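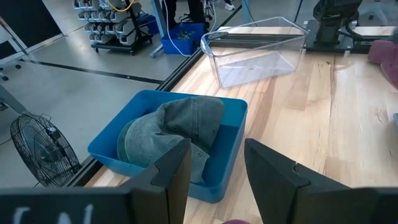 Ticket closed 7/23/21
Raised by: Lorna Ogilvie, Vullbridge office
Subject: Label printer skips every second label

Printer is the Shimada on the post desk. It prints one label correctly, feeds a blank, then prints the next. Started after we opened a new box of rolls. The old rolls were fine. I have turned it off and on and cleaned the head with a wipe. No change.

Reply from Helmont support
Please hold the feed button for five seconds with the lid closed and let it run out a few labels. Then tell us the label length on the box and the length set in the driver.

Lorna Ogilvie
Did that. It fed four blanks and stopped with the edge halfway under the cutter. Box says 94 mm, driver says 90 mm. I never changed the driver. The previous rolls may have been 90, but we threw the box out.

Helmont support
Set the driver to 94 mm and the gap to 3 mm. Save it under Printing Defaults as well as Preferences – if you only do Preferences, Mollovum will go on sending the old size. Repeat the feed button step afterwards.

Lorna Ogilvie
Better. Printed 18 in a row from the test page with no blanks. From Mollovum it still skips.

Helmont support
Mollovum keeps its own template. Go to Setup, Templates, Despatch and change the height there. You need to log out and back in before it takes effect.

Lorna Ogilvie
The height box was greyed out for me. Got it unlocked by our admin and changed it to 94. Ran the afternoon batch and no blanks. The barcode sits a bit low but it scans.

Helmont support
Move the top offset to -1 if you want it higher. The same template is used at your other site, so they will need 94 mm rolls too.

Lorna Ogilvie
They have 700 of the old labels left. Will sort out a second template for them – please close this one.

Status: Resolved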